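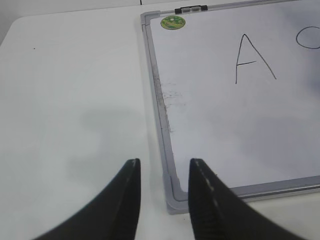
Our project asked how well a small robot arm can learn to wipe a whiteboard when the only thing it learns from is people doing the task by remote control. We chose wiping because it needs steady contact over a wide area, and because a person can tell right away whether it went well. The arm has a two-finger gripper and a camera at the wrist, and the policy gets that camera view along with the joint positions. The board lies flat on a white table, and we write large capital letters on it in black marker, such as the A, so that both the arm and the grader have a clear target. The gray smudges along the inner left side of the board come from earlier erasing, and they gave us more trouble than we planned for. We come back to them under Results.

## Group and roles

- Sem De Graaf: control software and the recording script
- Pramila Tyagi: training runs
- Nghĩa Đinh: demonstrations, notes during collection
- Finn Fuchs: demonstrations, grading

Brijesh Rana supervised the project and lent us the Larnberg controller from his lab.

## Method

We compared two ways of showing the task.

**Hand guiding.** The operator holds the arm near the wrist and moves it through the whole wipe while the motors are in a soft mode. The joint angles are recorded and then played back with no one touching the arm. The camera records only during the playback, so the operator's hands never end up in the data. The cost is that every demonstration takes twice as long, and the board has to be written on again before the playback.

**Remote control.** The operator sits at the side of the table and moves the Larnberg controller, a small copy of the arm. The robot follows it joint for joint. Camera and joints are recorded together in one pass.

The steps of each demonstration were the same in both cases:

1. Write one or more letters.
2. Place the felt eraser on the table to the left of the board.
3. Start from the home pose, with the gripper open.
4. Pick up the eraser, wipe the letters, put the eraser back on the table.
5. Return to the home pose and stop the recording.

We set a limit of 30 seconds for one demonstration. Anything longer was thrown out and done again. Nghĩa and Finn did all of the demonstrations so that there would be only two styles of movement in the data. They still wipe differently. Nghĩa goes side to side starting from the top of the letter, and Finn makes small circles and then one long pass to finish.

We collected 200 demonstrations by hand guiding and 200 by remote control. Collection was finished in June. The files are stored in the group folder under the name Isine, with one subfolder per method.

## Training

Pramila trained one policy on each set with the same settings. Images were scaled down before training, and the brightness was changed at random, mainly to deal with shadows. The arm and gripper throw a soft shadow on the table and on the board, and it moves whenever the arm moves. In an early run without the brightness changes, the arm slowed down over shaded parts of the board and sometimes went back over them. After the change we saw this much less.

We did not use a force sensor. Pressure on the board comes only from how far the arm is told to go below the surface height. In remote control the operator feels nothing back through the controller, so the pressure in those recordings varies a lot. With hand guiding the operator feels the board directly, and the height traces are smoother as a result.

## Results

Finn graded each test wipe as clean, partly clean or failed. A wipe counted as clean when no marker line could be seen from a standing position next to the table. Old smudges did not count against it.

The remote control policy did better overall, which was not what we expected from looking at the height traces. It was clearly better at the pickup. When the eraser was a little off its usual place, the remote control policy corrected its path on the way down, while the hand guiding policy tended to close the gripper where the eraser normally was. We think this is because our hand-guided recordings are smooth and direct and contain few corrections. The remote control recordings are full of them.

The hand guiding policy was better at the wiping itself once it had a good grip. It kept more even contact and left fewer thin lines behind.

Both policies had the same two problems:

- **Residue.** The smudged band near the left side of the board was sometimes treated as writing. The arm wiped it again and again until the time limit ran out. Cleaning the board with spray before each test fixed this, but we had not done that during collection, so the training images are mixed.
- **The frame.** The aluminum frame stands a little higher than the writing surface. When a letter was close to it, the eraser caught on the raised edge and turned in the gripper. Two of our operators' own demonstrations failed this way as well, and those were removed.

Letters near the middle of the board were the easiest for both. We had planned to test with full words but ran out of time.

## Problems during collection

The board slid on the table during the first session. We put rubber pads under the corners after that and recorded the first session again. The controller also lost its zero position when the cable was pulled out, and Sem added a check to the script that compares both arms before it allows a recording to start.

Hand guiding was tiring. Both operators reported sore wrists after a long session, and the later recordings show shorter, faster strokes. We should have switched operators more often.

## What we would change

We would clean the board the same way before every demonstration, and write down when it was done. We would also move the eraser to a new spot each time, at least for the hand-guided set, and ask operators to make a few poor approaches on purpose and correct them - the remote control data got these for free.

Brijesh suggested mixing the two sets, with remote control for the pickup and hand guiding for the wipe. The recordings would have to be split at the moment the gripper closes. Sem has written the splitting script, but we have not trained on the result. The script and its notes are in the Isine folder for the next group.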